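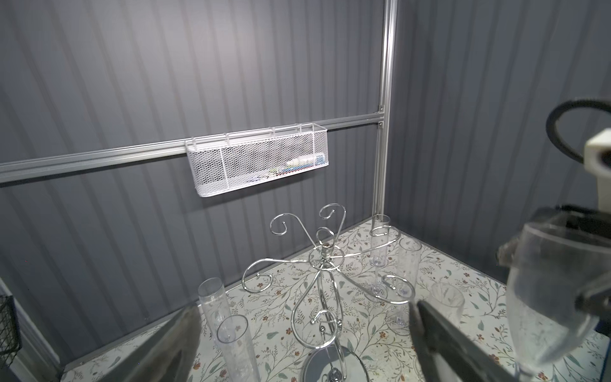 Why Players Leave a Puzzle Game: Project Report
Krum Matić

For this project I studied at what point players stop playing Pisanen, a small puzzle game for phones made by the studio Clalley. The studio gave me the play records of 630 players from August, without names.

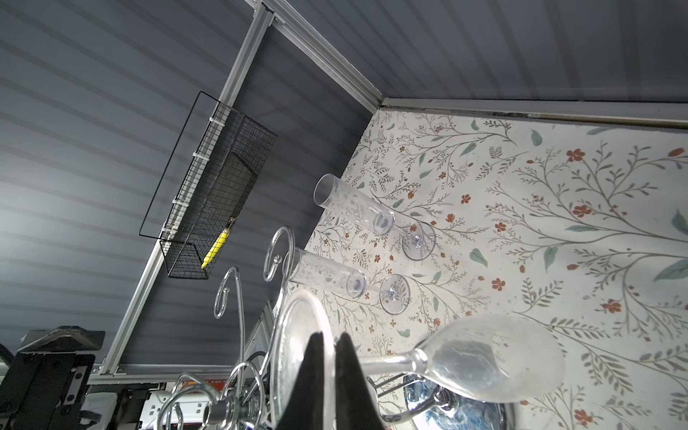

First I sorted the records by the last level that each player has finished. The game has 71 levels. Most of the players who left did it between levels 9 and 14, where the game starts to limit the number of moves.

After this I sent a short survey with five questions. The answers were less clear than the records. Many players wrote that they had no time, also when they stopped after three lost games in a row.
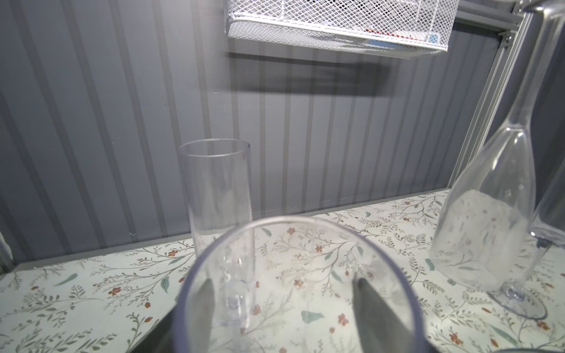 My teacher, Ms. Vlachou, advised me to compare the players who used hints with those who did not. The hint users stayed longer, but I cannot say that the hints are the cause. 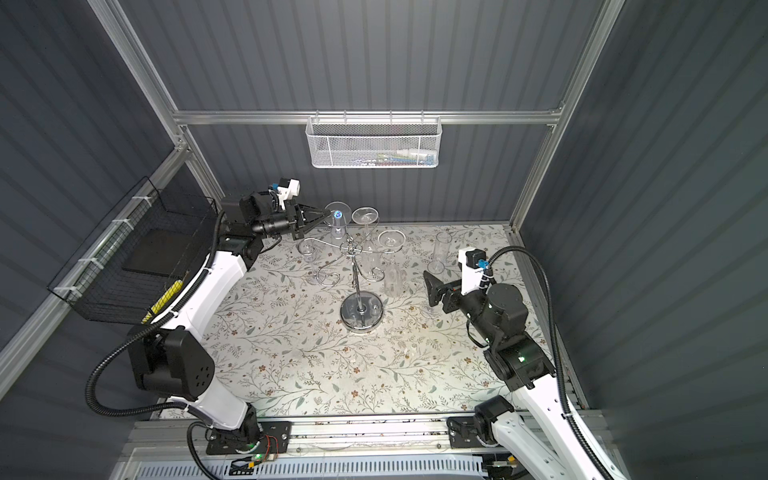
What would I change in a second study?
I would send the survey on the same evening when a player stops, and I would ask for records of over 3000 players.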